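Teaching by demonstration (robotics)

Teaching by demonstration, also called programming by demonstration or imitation learning, is a way of giving a robot a task by showing it the task being done. A person guides the robot through the movements, the movements are recorded, and the recording is used either to repeat the motion exactly or to train a program that can carry out the task in slightly different conditions. It is used where writing out each step as code would be slow or difficult, for instance when objects lie in a different place each time.

Methods

There are two main ways of showing a robot a task. In hand guiding, the person takes hold of the arm and moves it directly. The motors are set to give little resistance, and sensors in the joints record their angles many times a second. Hand guiding needs no extra equipment, but the person's hands may block the view of a camera, and it is hard for one person to move two arms at the same time with much precision.

In remote control, or teleoperation, the person works a separate device and the robot copies it. The device may be a joystick, a handheld controller or a second arm with the same arrangement of joints. In the last case the arm held by the person is called the leader and the arm that does the work is called the follower. Closing a trigger or handle on the leader closes the gripper on the follower. The person's hands stay out of the workspace, so the camera records much the same view that the robot will have later when it works alone.

Two-armed tabletop systems

Many small systems have a pair of follower arms fixed to one side of a table, with one or more cameras looking on. Common tasks include sorting, stacking, opening containers and passing an object from one gripper to the other.

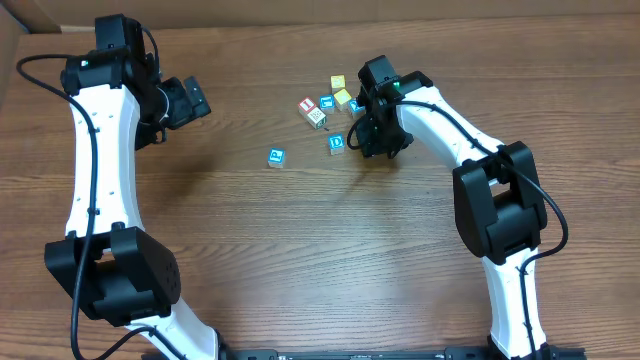

Lettered blocks are often chosen for early work. They are cheap, they keep their shape when gripped, and the markings allow a task to be stated exactly, such as finding a given letter or putting a short word in order. Blocks that lie close together are harder to pick up than single ones, as the fingers must fit into the gap without pushing the neighbouring block away. An operator may deal with this by using one arm to separate the blocks before lifting.

Recording

One complete performance of a task is called an episode or a demonstration. It normally holds the camera pictures, the joint angles, the gripper positions and the commands sent by the operator, all stored against a shared clock. Between episodes the objects are moved to new starting places.

The number of episodes needed depends on the task and on how much the starting positions vary. The Plidcombe block set, prepared by a group under Pavithra Sastry, holds 1,000 episodes of two-armed work, of which 133 are marked as containing a mistake that the operator then put right. Episodes of this kind are often kept, as they show the program how to recover after a missed grasp. The longest in the set lasts 62 seconds.

Software

Recording programs differ mainly in how they handle timing and file storage. Furkell stores each episode as a separate folder and is used mostly with leader and follower arms. Nallis was written for hand guiding and later gained support for handheld controllers. The Hegde format, which both can write, keeps the camera pictures apart from the joint data so that either can be replaced.

Limitations

A program trained in this way tends to do badly in situations that the demonstrations did not cover. A change of lighting, a different tabletop or a camera that has been knocked can be enough to cause failure. Small errors may also build up during a long task, taking the arm into positions the operator never reached.

The quality of the demonstrations matters as well. Operators differ in speed and habit, and a mixture of styles can leave the program with conflicting examples of the same step. Some groups therefore have new operators practise before their episodes are kept; in the Plidcombe work the practice period was 36 episodes. Delay between the leader and the follower makes operators slow down or pause, and these pauses are learned along with the rest of the motion unless they are trimmed out.

See also

Teleoperation
Machine learning
Robot gripper
Hand–eye calibration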